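Slept in till nearly nine, which I haven't done since we moved to Bralham, and woke up to magpies going absolutely mental in the gutter. August and they're already getting stroppy! Put the kettle on, had toast standing up, then remembered I'd promised Mum I'd ring about the quilt.

She's finally picked her colours (two greens and a cream, after weeks of swearing it would be navy) and wants me to post up 12 fat quarters from the shop on Tsai Street. Fine, except they were 4 dollars last year and now they're nearly double. I said I'd pay half. She said she'd pay none. So that's settled.
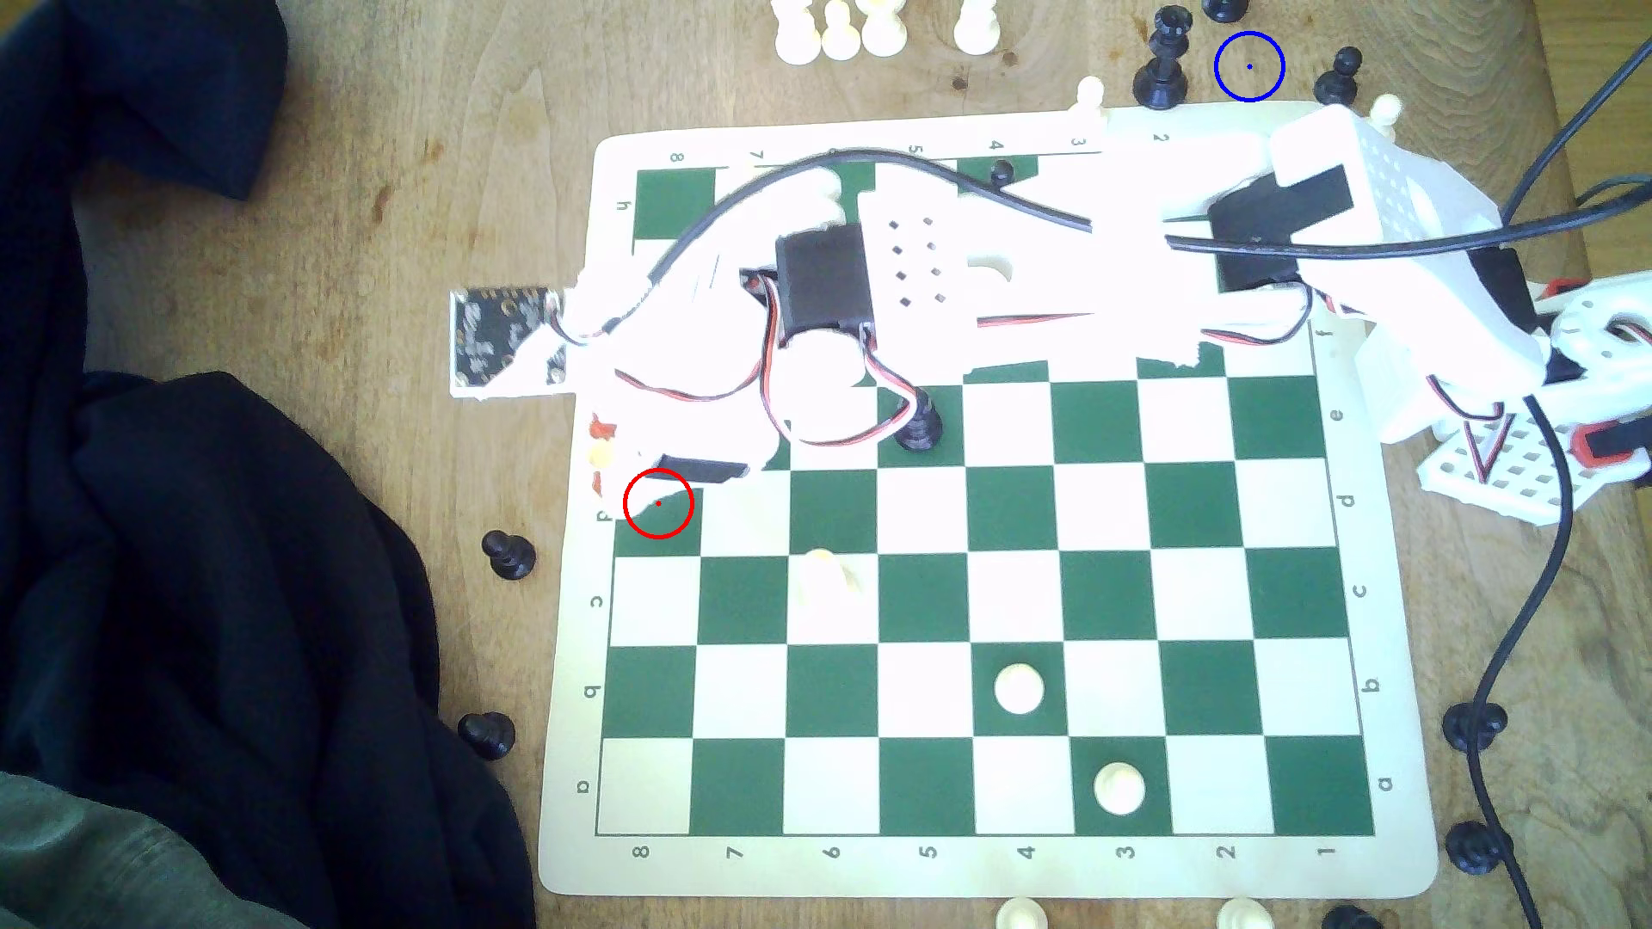
Chess club tonight was good fun, even if I lost both games, the second one to Pui-shan, who is lovely about it and therefore worse. I hung a bishop like a complete goose. Tomos brought lamingtons and I had three. He reckons I should learn one opening properly and stop making it up as I go, and he's probably right, but I like making it up.

Drove home the long way past the reservoir with the heater on full blast. The car's due for a service and Kedetti quoted me $658, so I might ask Kwan-ho who he uses. Must find the other glove. Bed.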